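Omivar G2 two-finger gripper – wrist-mount version

I've had the Omivar G2 on and off the bench since April, swapping it with the Fotar Pinch that a lot of you already own, and I finally feel ready to sell it with a straight face. It's a simple thing! Two black fingers, a clamp mount and room for a small wrist camera.

How it compares

The Fotar opens wider and it's a bit cheaper. The Omivar weighs 161 g less and closes more gently, so I reach for it with paper cups, sponges and anything soft. Sunita Kandpal ran both through 4,000 open-and-close cycles for me and the Omivar came out with scuffed fingers and no play in the joint. The Fotar needed its screws tightened twice (blue threadlocker fixed that).

Camera view

My favorite part, and the reason I'd pick it for teleop work – with the camera at the wrist you get both fingertips along the bottom of the picture and plenty of view past them. With another joint in range you can even read the DAMIAO label on the motor and check that its green LED is lit.

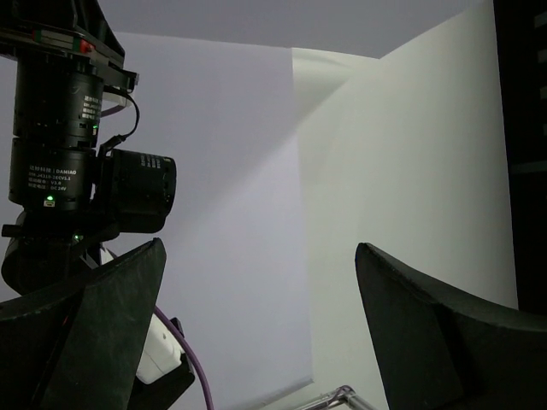 What you get

Gripper, clamp mount, 11 screws and a 70 cm cable. Spare fingers are sold separately.

Shipping

Next batch leaves Kusasow on 2nd October. Questions about mounts go to Janka Urban, who answers faster than I do.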